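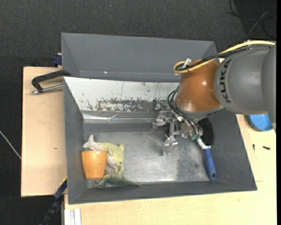
Pivville Street Name Origins

Hi! I'm Pallavi Katiyar and I've spent far too many evenings finding out why the streets in my town are called what they're called. This is the README for the files that came out of it. Please read at least the part about the confidence column before you use anything, because people keep skipping it and then writing to me.

What you get

There's one main table, streets.csv, with a row for every named street, lane, alley and court inside the Pivville town limits. A second file, sources.csv, lists where each claim came from, and the two are joined by source_id. There's also a folder called notes with my typed-up scribbles, which are messy and full of half sentences. I left them in because a few people asked, and because the table can't hold everything (the entry for Mishra Road alone runs to three pages of me arguing with myself).

The main table has over 500 rows. Most are short and a bit dull. Oak Street had oaks on it, Church Street had a church, and so on. The good stuff is in the older part of town between the river and the Grirnel neighborhood, where the names got changed, swapped and misspelled for a century and a half.

Columns in streets.csv

street_id: a plain number. It never changes, even if the street gets renamed, so use it for joining.

name_now: the name on the street sign today. If the sign and the town map disagree, I went with the sign. Yes, they disagree sometimes.

name_before: older names, newest first, separated by semicolons. Blank means I didn't find one, and you shouldn't read it as proof that there wasn't one.

first_seen: the earliest year I have the current name on paper. A street can easily be thirty years older than its first appearance on a map, so please don't label this "year built" on a chart. Somebody did, and it got passed around quite a bit.

kind: person, plant, place, job, building, landscape, joke, unknown. Joke is a real category! Whoever laid out Longway Court, a dead end shorter than my driveway, was having a nice day.

origin: one or two sentences in everyday words.

confidence: high, medium, low or guess. See below.

source_id: one or more, separated by semicolons.

The confidence column

High means I have something written down at the time of the naming, like council minutes, a plat with a note on it or a letter. Medium means I have something written later by a person who was in a position to know. Low means it was told to me, or it was in the local paper's nostalgia column, which I love dearly and don't trust at all. Guess means it's my guess. I put it in since a guess you can argue with seemed more useful than a blank.

If you're making a map or a poster, I'd drop low and guess completely, or at least print them in a different color. If you're just reading for fun, the low ones are by far the best reading.

How I did it

I started with the county plat books, which you can look at on request if you bring your own pencil. Pens aren't allowed. I went through them in order and wrote down every street name with its date, then did the same for the town directories. After that came the council minutes, which are indexed up to a point and then suddenly aren't, so for the later years I just read them. There's a lot about drainage in there. I now know a great deal about drainage.

Then I talked to people. I put up a notice at the library and another at the hardware store, and got far more calls than I'd expected. A few callers kept me on the phone for an hour and had shoeboxes of papers I could come and look at. I haven't put callers' names in the files, even the ones who said they wouldn't mind. They're marked as "resident" in sources.csv with the part of town they grew up in.

The dates for the oldest streets come mostly from a set of 2 hand-drawn maps that don't match each other. I've called them the north map and the south map, after the half of town each one gets right. Where they clash I used whichever agreed with the directory, and where the directory was no help I marked the row low and moved on with my life.

Things I'm not sure about

Mishra Road. The family story is that it was named for a doctor who set up his practice there. The council minutes have the name in use before he moved to town. Both can't be right, unless there was an earlier Mishra, and I haven't found one. It's marked medium and I go back and forth on it.

Murex Lane. A murex is a sea snail, and we are a very long way from the sea. One caller said it was a brand of paint made in a shed at the end of the lane. Another said the developer just liked the word. There was certainly a shed, because it's on the south map. Marked guess.

Grirnel. Everybody wants to know this one and I've got nothing solid. The spelling wanders all over the place in the early directories (Grinnel, Girnel, Grirnell), and whoever painted the first sign may simply have settled it for the rest of us. The neighborhood and the avenue both have the name and I can't tell which came first.

The numbered streets. There's no Fourth Street and, as far as I can find, there never was. I have no explanation. The minutes go from discussing Third to discussing Fifth like it's perfectly normal.

What's missing

Private roads aren't in here, and neither are the paths in the park, even though a couple of them have signs. The trailer park at the east end has its own street names, which are charming (all birds), and I'd like to add those once I've asked the people who live there.

There's hardly anything about what the land was called before the town existed. That's a big gap and I know it. I don't have the background to do it properly and I'd be very glad to link to the work of somebody who does.

Women are badly underrepresented among the people streets are named for. That's partly the town and partly my sources. When a street is called Alder's Row and the minutes say "after the Alders," I've put the family down and left it at that, but in several cases it was pretty clearly the widow who owned the land. I'm working through those one by one.

Using the files

Everything's in plain UTF-8 with commas. Watch out for the apostrophes, since some of the older sources use curly ones and I may have missed a few when cleaning up. Opening streets.csv in a spreadsheet program may turn some of the first_seen values into dates if you aren't careful. Set that column to text and you'll be fine.

You can use it all for anything you like, including things you sell, as long as you say where it came from. "Pivville Street Name Origins, Pallavi Katiyar" is plenty. If you print something, I'd love a copy for the shelf!

Corrections

Yes please. Send the street_id, what you think is wrong, and whatever you have to back it up. A photo of a letter or an old envelope is perfect. "My grandfather always said" is welcome too and will go in as low, with no disrespect meant to your grandfather.

I do corrections in batches, so don't worry if it's quiet for a while. If two people send me opposite stories for the same street, both go in the notes folder and the table keeps the one with the better paper behind it.

Changes

June 18, 2020: added the streets from the new development behind the school, fixed the spelling of Tannery Alley, moved Longway Court from landscape to joke.

May: split the sources out into their own file. Sorry if that broke your script.

Before that: a single spreadsheet with colored cells, which I'm not going to share.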